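Laces, Knots and Why They Come Undone
Student project report, Materials and Everyday Life
Raffaele Cirillo
February 23, 2026

I picked shoelaces because mine come undone all the time and my lab partner, Carmela Carbone, was sick of waiting for me on the stairs. Our teacher, Marisa Donati, said any everyday object was fine as long as we measured something, so this is a report about knots, and a bit about where laces came from in the first place.

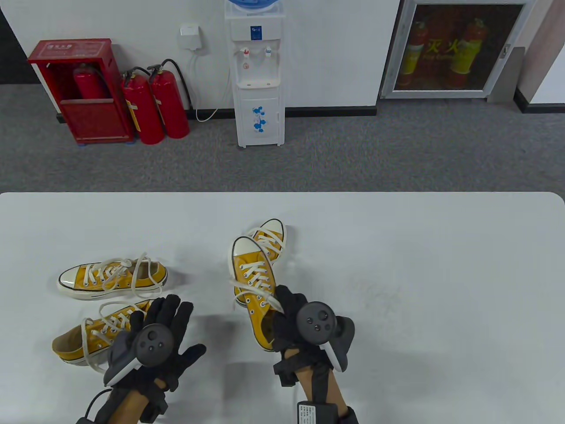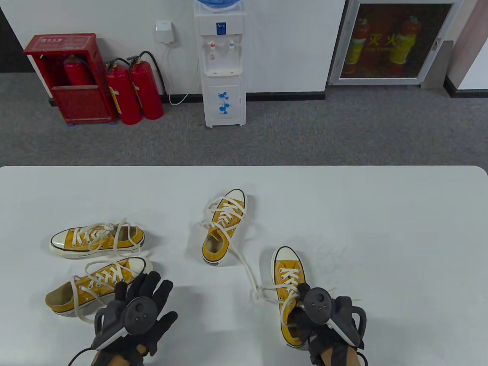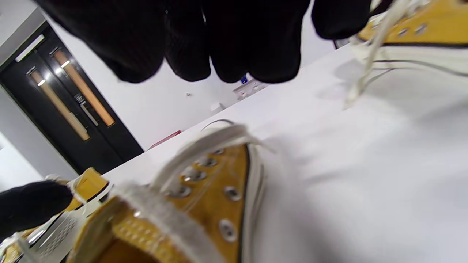 Yellow canvas high-tops with white laces.

Background

People have been tying things onto their feet for a very long time, and for most of that time it was just a strip of hide. The part I liked best was the little hard tip on the end of the lace. It's called an aglet, and I had gone my whole life without knowing it had a name! Metal ones used to be a bit of a show-off item on clothes. Now they are mostly clear plastic, and once one splits the lace frays and you can't get it through the hole anymore.

The usual shoe bow is really a reef knot with loops in it. The trouble is that if you cross both halves the same way you get a granny knot, and that one twists around until the loops point at your toes and your heel. I checked my own shoes the first night of the project and yes, granny knots, both of them. I have been doing it since kindergarten.

What we did

We used two kinds of lace from the Serra shop in Surnanstead: a flat cotton one and a round polyester one. Each got tied in a reef bow and in a granny bow, which gave us 4 setups. Carmela did all the tying so the pull would be the same – I pull too hard on the left, apparently. Then one of us walked laps of the gym hallway and the other kept the tally on a clipboard. A run ended when the bow let go or at 3,000 steps, whichever came first. We did 9 runs for each setup.

Fasil Demissie lent us a step counter, and Sandro Galli took over the walking when my ankle got sore.

What we found

The flat cotton lace in a reef bow was the clear winner. It made it to the end every single time. The round polyester lace in a granny bow was terrible, and its worst run ended after only 515 steps. The other two setups landed in between, with the flat granny a little ahead of the round reef, which surprised me. I had guessed the knot would matter way more than the lace.

Why? I think it's two things going on together. When your foot hits the floor the knot gets squashed and loosens a tiny bit, and at the same time the free ends swing and tug on it. A round, slick lace doesn't have much surface touching itself, so there's less friction to hold it. Once it starts slipping it goes fast. Sandro said he could feel nothing at all until the last few steps, and then it was just open.

Problems

We tested indoors only, on a smooth floor. We wanted to do a set on the gravel path by the Lotudbridge bus stop but it rained all week. Also, Sandro takes longer steps than I do, and we switched walkers partway through the round lace runs, so those numbers are a bit mixed up. If I did it over I'd use one walker for everything.

Next

Carmela wants to try waxed laces in March. The Trilari ones cost more than I'd like to pay, so we may rub candle wax on the cotton pair and see what happens.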